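I'd been opening drawers for Husport for six years when they asked me to teach it to somebody who didn't have hands.

Okay, I did more than open drawers. My badge said Returns Finishing, which at the Prarkmont building meant you stood at a bench, took in whatever furniture people had sent back, and decided if it could be sold again. But a lot of it was drawers. You pull it, you feel how it runs, you push it home, you write a letter on a tag. A for shelf, B for outlet, C for the guys in the back with the glue. I could do 249 in a shift if my shoulder was behaving, and by last October it mostly wasn't.

So when Nomar came in with their arms and their laptops, I was maybe the one person on the line who didn't sulk. Pierina Guerra sulked enough for both of us. She'd trained me, she'd trained everybody, and she had a way of tapping a drawer front with one knuckle and saying "C" before she'd even pulled it. She was right so often that people had stopped checking.

"They'll want you to tell it how," she said to me by the time clock. "And then you'll have told it."

I said they were paying an extra 710 a month to whoever signed on. She said a thing in Italian and went to get her coat.

My new desk was upstairs, with a window and a chair that went up and down (I can't tell you what that chair meant to me). The arms weren't bolted in yet. What I had was the pretend version on a screen, and my job was to set up a try, watch it, and type what I thought. They wanted 2,000 tries before anything real got touched. A cabinet, a drawer to open, and something big parked on top, because half our returns come back with something heavy on them, or they did in the old house, and a cabinet with weight on it pulls differently. I'd told them that. It was my first contribution to science.
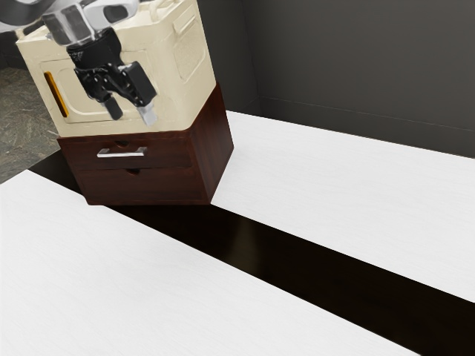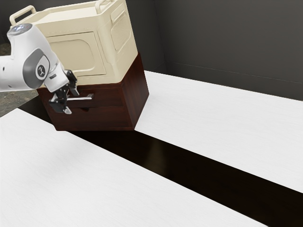
A lot of the early ones went badly. It would close its fingers on nothing and back away very politely with nothing in them, like a waiter. Or it got the handle and hauled until the whole cabinet came along for the ride. The Nomar kid would say "good data!" and I'd type *too much shoulder*, and he'd ask me what that meant in degrees.

I had no idea what it meant in degrees. I started going down to the floor on my lunch with a notebook, pulling drawers slowly and trying to catch myself at it. Do you know how hard that is? It's like trying to notice how you swallow. I'd stand there at my old bench with my eyes closed and my sandwich going stale, and Pierina would watch me over her glasses.

"You're early with the wrist," she said one day.

"What?"

"You always were. You turn it before it's moving. That's why your shoulder." She came around, put her hand flat over mine on the handle, and we opened it together. It felt completely different. Six years! I said why didn't you ever tell me, and she said, "You were fast. They liked fast."

I wrote it down and took it upstairs. I told the kid to hold the wrist still until the drawer gave, and he fiddled for the rest of the afternoon, and by five he had it pulling 100 in a row without dragging the cabinet once. He wanted to high-five. I high-fived him. Then I typed my name in the notes box where it asked who the correction came from, and I sat looking at it, and I took my name out and put Guerra, P.

I don't know if I did her a favor. She got a letter from the Sorrentino people, who own Husport now, thanking her for her participation. She read it out loud in the break room in a terrible voice and then folded it up small and put it in her purse.

The real arms came in after New Year's. There are four benches where there used to be eleven, and the arms pull and push all day and never get the letter wrong on the easy ones. The odd ones they set aside on a cart. Somebody has to do the cart. It's swollen runners and doors hung upside down and one time a nest of baby mice, and Pierina has it mornings and I've got it afternoons, so we overlap by a few minutes at noon - her going, me coming.

It's quiet down there now. I used to talk all shift long, to anybody, about anything, and I hadn't figured on missing that more than I'd miss the window. The arms don't make much noise. You hear the drawers, mainly. If you stand with your back to them it sounds like somebody who knows what she's doing, and I've caught Pierina standing like that with her coat already on.

Yesterday I asked her what she thought of it, the way it pulls.

"Good wrist," she said, and handed me the tags.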